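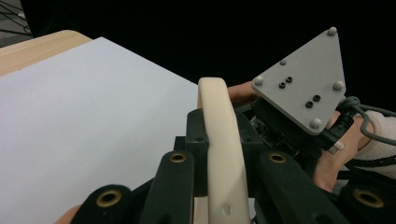 # Calletti Hand-Held Gripper Kit, Classroom Version

Sold by Borico. Reviewed and stocked for the school club list by Mimoza Trajkovski. Requires two people for the first build.

The Calletti kit is a gripper you hold and squeeze yourself. Students use it to record how a person does a simple job by hand, such as sliding a sheet of paper across a table or picking up a marker, and then try to get an arm to repeat it. The maker says a club can go from sealed box to first recording in one afternoon. We gave it to a club that had built things before, and it took them four meetings. Plan for that.

## What you get

- Linkage arms, dark finish, with brass-rimmed bushings already pressed in
- Molded handle, cream
- Gray mounting plate with bolts
- Sensor board, unboxed, no cover
- Two cables
- Printed build guide (224 pages, most of it the same steps repeated in other languages)
- One hex key, which you should replace with a better one

Not included: the arm, the computer, a stand, spare bolts, or anything to hold the paper still.

## Specifications

| | |
|---|---|
| Weight, built | 400 grams |
| Recordings stored before export | 1,000 |
| Suggested age | 11 and up, per the maker |
| Works with | Perari club arms; Worku arms with adapter |
| Software | One license per computer, not per club |

The suggested age is generous. Younger students can squeeze the handle and get a recording. Lining up the plate is another matter, and an adult ended up doing it at both schools that tried the kit for us.

## Claims we checked

**"Feels like your own hand."** It doesn't. The weight sits on the thumb side, and students with small hands changed their grip every few minutes. Each change shows up in the recording as a jump. Shewit Lencho's group began marking a finger position on the handle with tape, and their later recordings were cleaner.

**"Handles thin materials."** Sometimes. Card stock was fine. Plain printer paper was hit or miss, and the club spent most of a month on that one task. If your project is paper folding or sorting, run a few trials before you promise anyone a demo in March.

**"No calibration needed."** There is a calibration page in the guide, and you should do what it says. Do it again if the gripper has been dropped.

**"Competition ready."** Check your rule book. Some contests don't allow recordings made by a coach or a mentor, and the software does not note who was holding the gripper. Etenesh Chala, who coaches a middle school team, has her students keep a paper log with a name beside every run. It's dull work, but she had an answer when the judges asked.

## What we liked

The bushings are good. After a full term of use the arms still moved evenly and we felt no play in them. The plate takes a beating. The export files open in plain spreadsheet software, so students can look at their own numbers without paying for anything else.

It also makes a decent lesson in bad data. One group fed the arm every run they had, including the ones where somebody was laughing and waving the gripper around, and the arm did poorly. They threw out the sloppy runs and it did somewhat better. Velimir Zupan now teaches that as its own class session and says it is the part his students remember.

## What we didn't

The board has no cover. Fingers go near it all the time. We asked Borico about a snap-on guard and were told one is planned. It was planned last year too.

The cables are short and they stick out on the side where your wrist wants to be. Clip them to a sleeve or run them over the forearm. Neither is great.

Replacement bolts are sold only in the full hardware pack. Your local hardware store may have a match, so take one along with you.

## Should a club buy it?

If you already own a working arm and you have someone patient to run the first build, yes, one kit is worth having. We would not buy a set of them for a whole class. Shewit Tsegaye's club shared a single kit among all its members with a sign-up sheet and got through its project without much waiting.

If you don't have an arm yet, buy the arm first. The gripper will record all day with nothing to play the recordings back on, and students lose interest fast.

## Ordering

Schools can order by purchase order or card. Opened kits can be returned only if the software license has not been used, so look over the parts before you enter the code. Adapters for Worku arms ship separately.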